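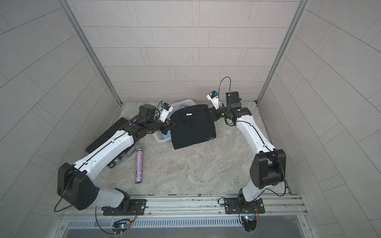
Pale gray tile, laid in a staggered brick pattern.

Homora laundry room to reopen with longer hours and a swap shelf

Neighbors in Homora will be glad to hear that the shared laundry room on Echevarría Street is opening its doors again in November, after a long summer and fall of hauling bags across town (and up the hill, for those of us on the north side).

The room serves 156 households and had been closed while the old pipes were replaced. The work was paid for in part by a spring bake sale and raffle, which brought in $715, a lovely sum for one rainy afternoon. Standska, the housing association, covered the rest.

Opening hours will now run from 6 in the morning until 10 at night, which should please the early birds and the night-shift workers alike.

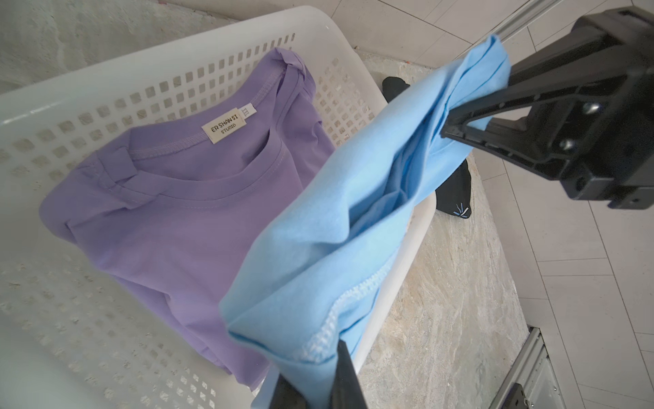
Swap shelf returns

The much-loved clothing swap is coming back too, with space for almost 300 items. Please bring things clean and folded, and do check the pockets first! Children's sizes are especially welcome, as are warm sweaters now that the evenings are turning chilly. Anything left after 48 days will go to the Prirnden thrift store, where the door is always open for a chat and a cup of coffee.

Keys can be picked up at the Standska office any morning before noon.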